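Friday, January 15, 2021
Notebook of the Student Manipulation Project, Flidton Robotics Laboratory
Entry 37

Purpose of the session: to continue practice with the hand-held grippers under the Prureck task list, and to settle the remaining points on timing before the next submission. Work on the folding tasks, which was suspended in November, remains closed.

The task list was read aloud before practice started. Students were reminded that each attempt is to be entered in the log with its task number, including attempts that are abandoned.

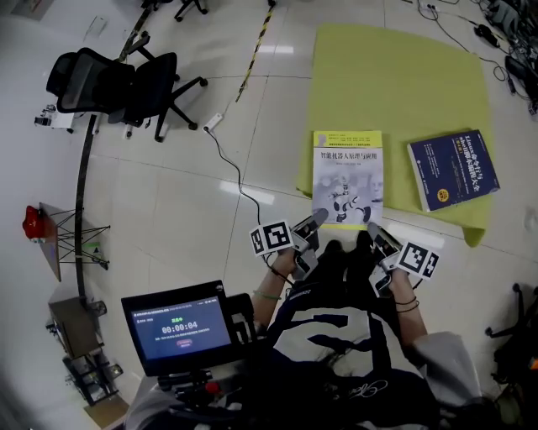
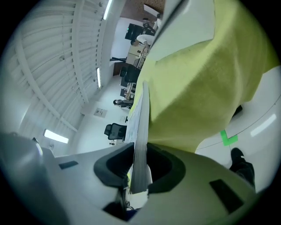 Scoring under the Prureck list is by completed attempt, with no partial credit, and the project stands at 3,197 accepted attempts. The target for this term is set by the Collano group and has not changed. Operators who work seated with both grippers should keep the timer display in front of them and read the start time from it, as wall clock times have caused mismatches in the log. Attempts lasting over 32 seconds are to be marked "long" and kept.

Log check: 21 entries from the previous session have no task number. They are to be corrected by the students who made them. Entries that cannot be matched will be withdrawn.

Calibration: the Lozano script was run before practice and reported no faults. The result is filed with the log. The script must be run again whenever a marker cube is removed or replaced.

Open items: a written rule is needed for attempts in which an object is dropped and picked up again. The draft rule on operator changes in the middle of a task is still under review.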